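Filed under: Diary / Music / Reunions and comebacks

Sunday, and the Getov reunion

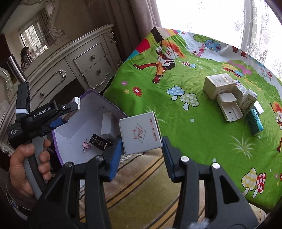 Morning

Woke at half past eight to 13 messages in the group chat, every one of them about Getov. They are back, apparently. Original line-up, "unfinished business", a single at midnight and a tour in the spring. I read the statement twice over toast and couldn't find a sentence in it that hadn't been used by some other band getting back together. Unfinished business is a funny phrase for a group who put out a farewell album, then a farewell live album, then a Christmas record.

I should admit for the sake of this diary that I loved them. I was 12 when the first single came out and I had it on a cassette copied off the radio, with the DJ talking over the last chorus. To this day I expect him to come in when I hear it. So I am not above any of this. I just don't believe a word of the statement.

Played the new one while washing up. It is called Su, which the fans have already decided is a person, a place or a goodbye, depending on who you ask. It has the old drum sound, or a careful copy of the old drum sound, and a key change so late you can tell someone remembered it in the car home. The singing is very smooth. I'd like to know how much of it was sung. Played it again to be fair. Second time I caught myself humming the bit before the chorus and was annoyed for a good ten minutes.

Lunchtime

Tickets. Presale through Trovau, where you have to register, then wait for a code, then join a queue to be told whether the code lets you into the other queue. The cheapest seat at the Toltley Arena is £75 before fees, and the fees aren't shown until you've put in your address. There is a package called the Inner Circle, which gets you early entry, a lanyard and "access to a pre-show space". A space! They couldn't even bring themselves to say room.

I saw them at Toltley the first time round, when it was still the ice rink and they put boards down over the ice. My feet were frozen and the sound was terrible, all bass and screaming. They did the big ballad sitting on stools and one of the stools wobbled through the whole of it. I remember that stool better than I remember any of the songs. Cost me a birthday's worth of money, T-shirt included, and the T-shirt ran in the wash.

The chat is split. Half of them want to get a minibus. The other half want to get a minibus but are pretending it would be a joke. I said I'd think about it, and got three crying faces and a picture of my own haircut at fourteen.

Afternoon

Watched the interview everyone was sending round. All very cosy, big sofa, mugs. They were asked why they split up and said they needed to grow as people. They were asked why they were back and said they had grown as people. No mention of the solo records. No mention of the row over who owned the name, which went on for years and was in all the papers, and which I followed more closely than my own exams. One of them said the fans had "never really left", and I thought, well, we did a bit. I had a whole guitar band phase. I sold the second album at a car boot sale and got almost nothing for it.

The interviewer called them one of the most influential pop groups of their time. Influential on whom? I tried to think of one act that sounds like them and came up with a yoghurt advert.

Went up in the loft meaning to look for the tour programme and came down with a lamp.

Evening

Listened to the first album straight through with my tea. Verdict, as near to cold as I can manage: there are 2 very good songs on it and one that would be very good if they'd left off the rap. The rest is padding, and it was padding then. I used to skip it on the cassette, and learned exactly how long to hold down fast forward. The good ones are still good, though. The opening of the big single is still a lovely thing, that little piano figure on its own before it all gets buried.

None of which makes Su any better. Third listen tonight and the middle eight is plainly a leftover from something else. People online are calling it a return to form. They had called it that by nine this morning, when it had been out less than half a day and most of them must have been asleep for it.

Registered with Trovau just before ten. Only registered. It took four goes because it kept telling me my password was too similar to my name. The code arrives on Wednesday, if it arrives, and I can always not use it.

Have told the chat I'm undecided. Somebody has put me down for the minibus.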